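# fridge-fruit notes (Trullov kitchen set)

Last updated: Friday

Readme for the fruit part of the kitchen set. Written fast, will tidy up later. Questions to Dorottya Antal.

## What it covers

Small room, one fridge, one white desk. Fruit going in and out of the upper compartment, door opened and shut. Thats it. No cooking, no washing up, no drinks.

## Folders

- `fruit_in/` - fruit from desk to fridge
- `fruit_out/` - the other way
- `door_only/` - opening and closing, no fruit moved
- `odd/` - dropped fruit, door bounced back, wrong shelf. Keep, don't delete

1000 clips in all, 900 checked by hand. The unchecked ones are all in `door_only/`, so low risk but look before you use them.

## Labels

One line per clip: fruit, start place, end place, door state at the end. Fruit names are by colour and shape, not by variety. We argued over plum or apple for half of February and gave up. If it's dark red and round, it's `red_round`. Yellow-orange with a red blush is `yellow_blush`. Same goes for anything new, please don't invent `nectarine_maybe` again.

"Shelf" and "compartment floor" mean the same thing in the older labels. Bodnár merged most of them, 14 left.

Door state is `open`, `shut` or `ajar`. Ajar = any gap you can see at all.

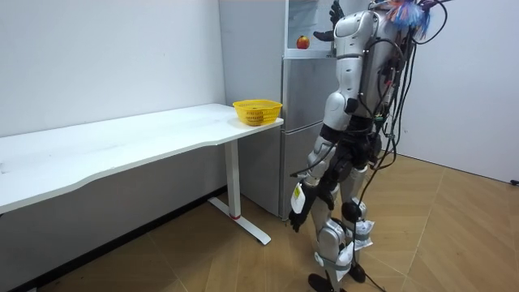
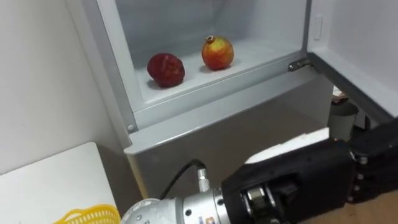
## Known problems

- Fruit gets swapped when it goes soft, so `red_round` is not one single fruit all the way through. Size changes a bit between days.
- Left/right is always as you face the fridge. 3 of the early label files had it flipped, fixed in the Hellix copy but not in the Astusau one. Use Hellix.
- White things on white shelf are hard to label. Eggs were tried and droped.
- Compartment light not logged anywhere.

## To do

- finish the 14 leftover labels
- re-check `odd/`, some of it belongs in `fruit_out/`
- decide on vegetables. Dorottya says yes to peppers, no to anything leafy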